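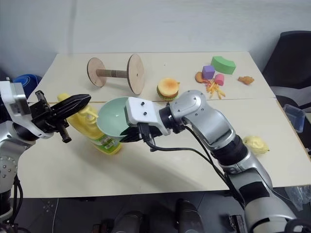
Opening: why one arm holds the bowl

Hi everybody, thanks for sticking around after lunch. I'm Salamatu, and I work with Chie Tsuji on two-arm learning at Allirura. (Slow down here, I always rush this bit!)

So, our question was pretty simple. If one gripper pinches a bowl by the rim and tips it, how much should the other arm's policy know about that grip? Our old setup, Udar, gave both arms everything, all the time, and it got confused whenever the toys moved.
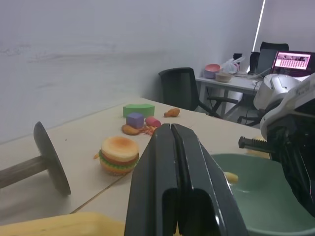
What we tried instead was a short "grip note", a little vector one arm passes to the other 12 times a second. We trained on 705 demos, mostly done by me and Rüdiger, and he's way smoother at it than I am.

Results (click once)

Out of 96 test runs, the grip note version dropped the bowl 30 fewer times than Udar did. I was so happy I called Chie at dinner!
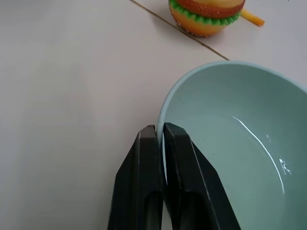 The wrist view matters a lot more than we guessed, too. Take it away and the note gets mushy, and the second arm starts hesitating near the rim. We still don't have a great fix for shiny bowls, so if you've fought with glare, please come find me.

Thank Natsumi for the plots. Then questions, and leave the backup slide up.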